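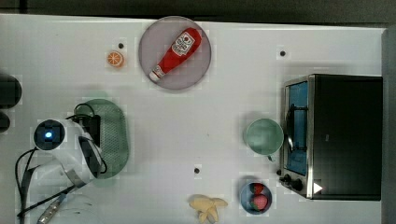

How long does opened ketchup keep in the cupboard?

Posted in Kitchen and Pantry
Thursday, November 13, 2025

Colleen Zacharias

My husband and I disagree about where the ketchup goes. His family kept it in the cupboard next to the salt and mine kept it in the refrigerator door. We moved to Potgate in July and the new kitchen has a small refrigerator, so I gave in and put the ketchup, mustard and hot sauce in the cabinet to the left of the stove.

The ketchup has been open for 6 weeks. It smells normal. The color is darker near the top than I remember, and there is a dried ring under the cap. The label says "refrigerate after opening" in small print. We go through a bottle every two months or so unless my son is home.

Things I would like to know:

Is it safe to eat now, or should I throw it out?
Does the darker color mean anything?
If it has to be cold, is the door good enough? Our door shelf is the warmest part of the refrigerator. I had a thermometer in there and it read 46 in the door.

I also have an unopened bottle in the garage that is past its date by a few months. I would rather not waste it but I will if I have to.

4 replies hidden by filter. Showing 3 replies.

Gediminas Laur

I ran the kitchen at a lunch place for a long time, so this is from habit as much as from reading.

Ketchup has a lot of vinegar, sugar and salt in it. That makes it a poor place for most germs to grow, and it is why diners leave bottles on the tables. But a diner bottle gets used up in a few days. Yours doesn't. What you lose at room temperature is mostly quality. The flavor gets flat and a little sharp, the color goes brown, and it separates so you get water first when you squeeze.

The usual advice for an opened bottle in the cupboard is up to one month. In the refrigerator it is around six months. You are past the first number. I would not expect it to make anyone sick if it smells and tastes right and there is no mold, but I would replace it, and I would put the next one in the refrigerator as the label says.

The darker color at the top is from air. The dried ring is just ketchup that lost its water, but that is also where mold starts, so wipe the cap and the neck with a damp paper towel once a week. Look inside the cap too. If you see fuzz, or the bottle is swollen, or it hisses when you open it, throw the whole thing away. Don't scoop around it.

46 in the door is fine for ketchup and mustard. It is too warm for milk or eggs. The main part of the refrigerator should be at 40 or below, so check a middle shelf, and turn the dial colder if you need to. Leave the thermometer in a glass of water overnight before you read it. In the open air it jumps every time somebody opens the door.

If you are short on room, mustard and a vinegar hot sauce can stay in the cabinet, but not the one beside the stove. Pick one away from the heat.

Also check if yours is a low sugar or no salt kind. Those don't keep as well and should always be cold.

Ryszard Czerwiński

we have always kept it in the cupboard and never had a problem. cold ketchup on hot fries is terrible

Océane Petrenko

Gediminas covered the open one. For the bottle in the garage, the date is a "best by" date, so it is about taste. If the seal under the cap is whole and the bottle isn't puffed up, it should be all right for a while past it. A garage that gets hot in summer shortens that, though. I would open it, look at it and smell it, and if it has gone brown all the way through I would let it go.

Buy the smaller size next time. I used to get the big twin pack from Poirier and ended up throwing half of the second one out. With two people the small bottle is gone before it has time to change.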